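Kirkton October Weekend: site walk-round checklist, with my comments

Main gate. OK. Opens outwards, stays open, and the Clikstead bus can turn without backing into the queue (hooray!).

Stage steps. Needs work. Second tread is loose again and I nearly went over on it. Fix before the ceilidh band loads in.
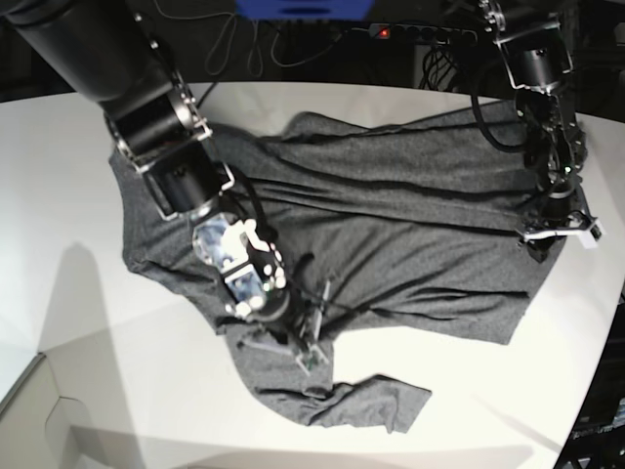
Nkechi Ezeani: I'd close the left-hand steps altogether, the handrail on that side wobbles too.

Fair point, so both go down as needs work.

Fire extinguishers. 9 on the plan and 9 on the wall, all in date. The one by the tea tent is hidden behind the bunting boxes, so I've asked İlker to shift them. 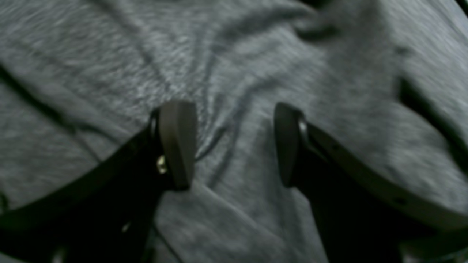
Grey fabric, close up

Food stalls. Mostly OK. Gas bottles chained up, but Afolabi's pitch is too near the hay bales and I'd like it moved along by two metres. Lovely spot for the dumplings, mind!

Cables. Not OK. There's a run straight across the path to the children's storytelling, and it wants a proper cover
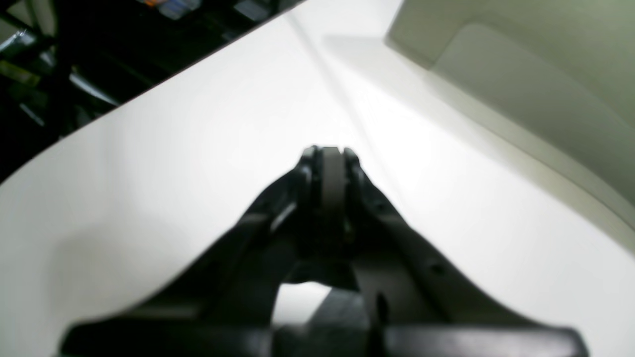
or, better still, taking over the top of the hedge like last time, which looked a bit daft but kept everyone upright.

Story tent. OK for 78 seated, with both exits clear. Please don't let people park buggies in the back one.

First aid point. Modupe has the key. Sign still to go up.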